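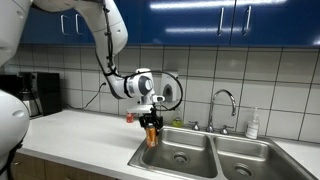 Figure 3. Orange beverage can held upright near a stainless steel double sink.

3.2 Where the cans end up

When we started the household part of the Wadon study, I figured kitchens would be the easy bit. We asked 135 homes in Wadon and Stirkell to keep a tally of every drink can they emptied over five weeks, and to note the room where it was finished and the place it sat before it went in a bin (or didn't). We got 403 usable tally sheets back, a lot more than I'd hoped for in November!

The sink won by a mile. People told us over and over that they carry a can to the sink, mean to rinse it, and leave it there until somebody does the dishes. I do this myself, so I can't say I was shocked. What did surprise me was how much the rinsing step mattered. Homes that thought a can had to be spotless before recycling were the ones most likely to toss it in the trash after a day or two — they just got tired of looking at it.

Stirkell was a bit different. The town hands out a small countertop bin, and folks there mostly skipped the sink and dropped cans straight in. We didn't plan for that, and our sheet had no box for it, so people wrote it in the margins. I went back and coded those notes by hand, using the same room list we had used in the earlier Urnness pilot.

One caution on the numbers: some 100 of the sheets leave out the time of day, so I've kept them out of the evening counts in the next section. They're still in the room totals.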